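Ticket: clear display box, small pieces hard to see inside
Opened by: Refilwe Buthelezi
Picked up by: Nandi Magagula, Costby display help

Refilwe, 9:10
Hello! We love this box, it's going to look brilliant in our August window. One snag: put anything small in it and all you notice is the glare off the walls. I've tried it on a dark shelf and by the till. Now it's on a white top and I think we're getting somewhere!
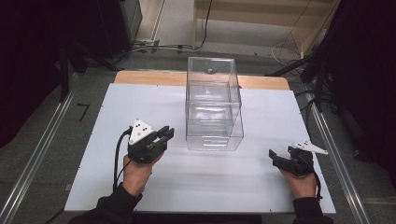

Clear box on the white board, open top facing up.

Nandi, 9:40
Great start! White underneath is what I'd pick too. Could you switch off any spotlight pointing straight at the front and try a lamp from one side? Keep it 300 mm away to begin with.

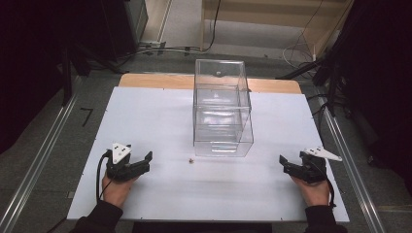 Wipe the walls with a soft dry cloth as well, no glass spray please. Fingerprints catch the light terribly.

Refilwe, 11:15
Oh, that's so much better! Moved the lamp back another 90 mm and I can read the little price card from the door. Hendrik is thrilled.

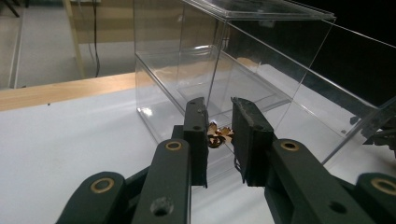
Can I use washing-up liquid on the box?
A drop in lukewarm water is fine, then rinse and pat dry.

Status: solved, left open until Hendrik has tried the second box.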